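Recording Guidelines FAQ – Room Tasks

Last updated 2020-11-13. Replaces the February version. If you printed that one, toss it.

Most of what people write in about is covered here. Read it before you mail the Laur desk, they will only send you back to this page.

Who are these rules for?

Anyone recording hand demonstrations for the Bemeo set. Home recorders, hotel room recorders, the bench people at Brisley. Same rules for all. Bench people have a few extra ones on their own sheet.

Why rules at all? I just tidy things like I normally would.

Normal is what we want. But the arm learns from what the hands do, and if ten recorders do ten odd things for the camera it learns ten odd things. The rules are mostly about leaving stuff out. No showing off, no waving at the lens, no picking something up twice because the first time looked clumsy. Clumsy is fine.

How long is a session?

75 minutes max, breaks not included. Single takes can be short. A take that ends when the task ends is a good take. Don't pad it.

Do I need to script the task?

No. Read the task line, look at the surface, start. If the line says "straighten" then straighten, don't rebuild the whole table.

What goes in the task line?

One verb, one kind of object, one place. "Line up bottles on table" is good. "Clean up" is not, we can't use it. Takes with only "clean up" get sent back for relabeling and that's slow for everbody.

Can I use both hands?

Yes, please do, if that's how you would do it anyway. Plenty of older takes are one-handed because people were holding the camera. Head mount only now.

Two-handed takes need both hands in view when they touch the object. Doesn't have to be perfect the whole way through. Forearms in view is fine too, nothing to fix there. Roll long sleeves up past the wrist.

Gloves?

No gloves, no rings, no watch. Nail polish is okay. Bandage okay, note it in the comments box.

My objects are see-through. Is that a problem?

Not a problem, they're wanted. Clear plastic and glass are where the arm fails most on the Hudereck tests – it closes on the wrong bottle or on nothing. So more of these, not less. Keep labels on or off as you found them. Don't put colored tape on a cap to make it easier to spot.

Packed rows are good as well. Eleven water bottles in two rows against a wall, fingers around the shoulder of one in the front – a useful take, the neighbors being so close is the whole point.

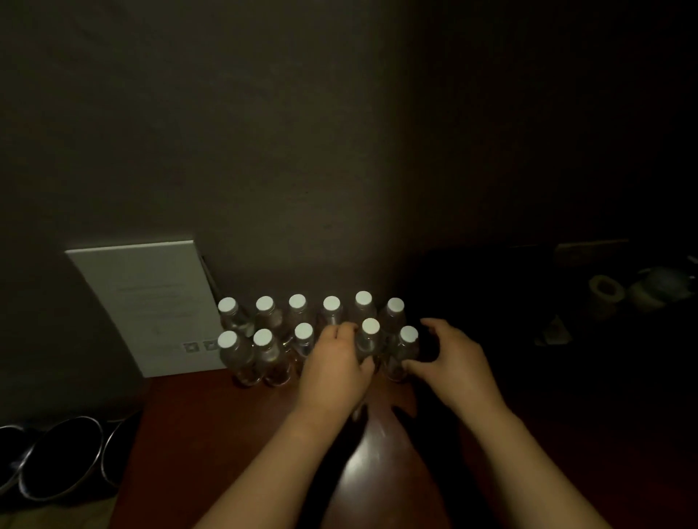 ROOM AND SURFACE

How much do I clear off first?

Nothing, unless it's private or can hurt you. Cups, jars, trays, a sign card propped at the back – leave them. A real table has things on it. Clearing it makes a nice looking take that teaches very little.

Is a dark room okay?

Dark to one side is okay. The hands and the object you're working on have to be readable, the rest can fall off into shadow. Don't use a flash, ever. Don't move the lamp halfway thru a take.

What about reflections on polished wood?

Leave them. No cloth over the table, no matte spray (yes someone asked). If the glare sits right on the thing you're handling and you can't see your fingers, shift your own position a little and start a new take.

There's printed text on things in the room. Do I cover it?

Depends. Small print too faint to read, leave it. Names, room numbers, phone numbers, booking slips – out of view before you start. Square codes count as text. If a code could be scanned from your take, turn the card or flag it in the comments box and we blur it.

Can other people be in the take?

No. Not in a mirror either. Check for mirrors, hotel rooms are full of them.

HANDLING

What if I knock something over?

Keep recording. Set it back up the way you would anyway. Mark the take "recovery". Do not delete it! We have 2,562 takes checked and accepted so far and recovery is the thinnest pile in there.

Liquids?

Closed containers only in this batch. Caps on and staying on. Pouring has its own rules, not finished yet.

Are there things I can't touch at all?

Blades, medicine, anything hot, anything plugged in. Also anything belonging to a guest or housemate who hasn't signed the form.

How hard should I grip?

Like always. Don't hover an inch away first and don't tap objects before picking them up, both of these ended up copied by the arm on the Hudereck bench. Reach, hold, move, let go.

SENDING IN

How many takes before a review?

First review after 2 sessions. After that we look at a sample, you won't hear from us unless somethings off.

My take was rejected. Can I argue?

Sure. Reply to the reject notice with the take number. Common reasons:

hands out of view at contact
task line doesn't match what was done
object altered for the camera
private text readable
lamp or camera moved mid-take

Is there an upload limit?

1,000 takes per recorder for this batch. Hardly anyone gets near it.

Can I trim the ends?

No trimming, no color fixes, no speed changes. Send the raw file. Trimming is done at Laur.

Can I post my own takes somewhere?

Not until the batch is released. Ask first, use the contact form, subject line "sharing".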